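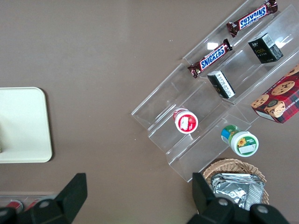 Clear stepped stand with Snickers bars on the top step, small boxes and round containers farther down. Shortbread box at right.

Counter snack display

A counter snack display (also tabletop display, snack table, in older shop manuals "the small counter") is a group of packaged foods and drinks set out on a flat surface for people to look over and take from. Found in shops, office kitchens, waiting rooms, hotel lobbies, school events. Differs from shelving in being seen mostly from above, and in being small enough for one person to set up without tools.

Contents: Terms. Stepped stands. Trays and baskets. Bottle holders. Arrangement. Upkeep. Regional use. See also.

Terms

The word "display" covers both the goods and the things they sit on. Trade writers split these into stock (what is taken) and ware (what stays behind). Ware includes stands, trays, baskets, holders, risers, price strips. The split isn't always kept. A cookie box set out with its lid on is stock, but a cookie tin kept on the counter and refilled is ware, at least in the Kimis catalog, which has a page for such tins.

"Riser" and "stand" are often mixed up. A riser is a single raised block. A stand has more than one level, or at least a back.

Stepped stands

The stepped stand, or tiered stand, is the most common piece of ware. Two or more levels, each higher than the one in front, so goods at the back aren't hidden. Clear acrylic is the usual material now. Painted wood and bent wire are older and still sold.

Clear stands hide very little of the stock, and let the table color through. Drawbacks: glare under strong light, scratches from dry wiping, edges that are hard to see against a dark table. Some sellers put a thin strip of tape along the front edge of each step.

Placement on the steps follows size and shape more than type of food. Bars lie flat and do well on the top step. Small boxes can be stood on end or laid down with a panel facing up. Round containers are harder. Standing, they show only a lid from above; lying on the side, they show the label, but can roll if the step has no lip or divider. Lying down with the lid facing out is a common compromise where the stand has compartments.

Stands may be set square to the table edge or at an angle. Angled setting takes more room — the corners behind it are mostly wasted — but gives people coming from two sides a fair view.

Depth of step is the figure to check before buying. A step of 3 inches takes most bars and small boxes. Anything shallower, and boxes lean or tip foward.

Large flat packages, such as shortbread and boxed cookies, usually don't fit on a stepped stand at all. They go beside it, flat on the table, lid up. Tartan patterns are widely used on shortbread packaging and are easy to recognize at a distance, so a box can be placed well off to the side and still be found. 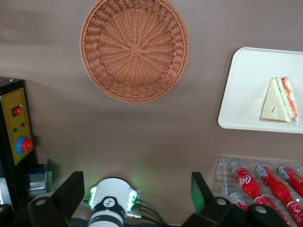 R. Demchenko
Section editor, Shops and Counters

Trays and baskets

Trays hold food that needs a clean surface of its own. Sandwiches, pastry, cut fruit in tubs. White is the standard color, rectangular with rounded corners, slight raised lip. The lip keeps packs from sliding off when the tray is carried; rounded corners are easier to wipe.

Wedge sandwiches in clear wrap are laid on the tray with the cut face showing. The cut face is how people choose, even when there's a label. Bread side up tells the buyer nothing. A single wedge on a tray looks left over, according to the Kimis catalog, which advises moving the last one to a smaller plate. Many counters ignore this.

Baskets are for loose stock. Rolls, fruit, wrapped candy, small bags. Round shallow wicker is the common form, woven outward from the middle and finished with a thick braided rim. The rim carries most of the strength. Baskets with a worn rim should be retired, as broken strands catch on bags and sleeves.

Wicker isn't washed like a tray. Brush out crumbs, wipe with a damp cloth, dry fully before refilling. Unwrapped food needs a cloth or paper liner. Wrapped food doesn't, though a liner makes cleanup quicker.

An unfilled basket may be left out between refills to hold its place. Opinions differ.

Bottle holders

A molded holder has slots shaped to take bottles one by one. Used where bottles would otherwise roll or be knocked over. Clear plastic is usual. Holders come for upright bottles or for bottles lying down, the second type more often in rows with all caps pointing the same way. Six bottles in two rows of three is a handy table size, as with the small red Coca-Cola bottles often seen in such holders.

Lying down, a bottle shows its whole label from above. Takes more table. Not advised for drinks already opened, obviously.

Full holders are heavy for their size and should sit near the table edge where they are used, so that people don't reach over the sandwiches.

Arrangement

No fixed rule. Common practice:

Sweet goods together on the stand, fresh food apart on a tray, drinks to one side.
Tall things at the back. On a table open to all sides there is no back, and tall things go in the middle.
A hand's width between pieces of ware. More if the table is busy.
One label direction for each kind of item. Two bars of the same brand turned opposite ways read as untidy, though buyers rarely mind.

A plain brown or gray tabletop suits most packaging. Patterned cloth competes with labels. In a survey of 100 counters in Flivthorpe, plain tops were the most common, with cloth well behind and glass last. The survey didn't record sales.

Upkeep

Ware is wiped daily, stock faced up (pulled forward and turned) as often as the place is busy. Chocolate is kept out of direct sun. Wrapped sandwiches that need chilling are put out in small numbers and swapped from the refrigerator. Dates are checked at each refill, older packs to the front. Slow stock such as boxed cookies is easy to forget; a 7 day check is written into the Stollau shop course.

Acrylic: mild soap, soft cloth, no window cleaner with ammonia. It can cloud and crack.

Regional use

In Flivthorpe the whole arrangement is called a "spread" even when it is packaged goods only. In Stollau a spread is hot food, and the counter kind is a "step table" after the stand. The Stollau fair in June has had step tables since the hall was rebuilt, the longest with 400 items on it. Local rules there require trays for sandwiches but say nothing on baskets.

See also

Cake stand
Checkout counter
Point-of-sale display
Vending machine
Wicker

This article needs more sources for the section Regional use.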